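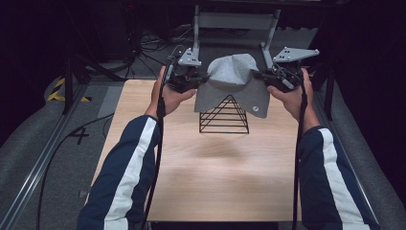

Figure 1. Cloth-over-pyramid task with two hand-held grippers, Husstead station.

Progress report to the Lappalainen fund, work package 3
Prepared by Lauri Ikonen, Rullorthorpe

Collection for the draping task ran through January. We recorded 438 demonstrations, of which 285 passed screening and went into training. Most rejects were tracking dropouts on one gripper – usually when the operator's wrists crossed over the apex. Screening is still done by hand and takes longer than the recording itself.

The Fatham policy was retrained on the screened set with action chunks of 8 steps. It now places the felt over the wire pyramid from a two-point grasp, but it releases the right corner too early when the fold between the grippers is deep. Shorter chunks made the release worse. We have not yet tested other cloth weights.

Planned for the next period: a timing check between the two gripper streams, automatic dropout detection, and a repeat of the draping trials with the pyramid rotated on the table. The budget is unchanged. The second set of finger pads is on order – delivery is expected in March.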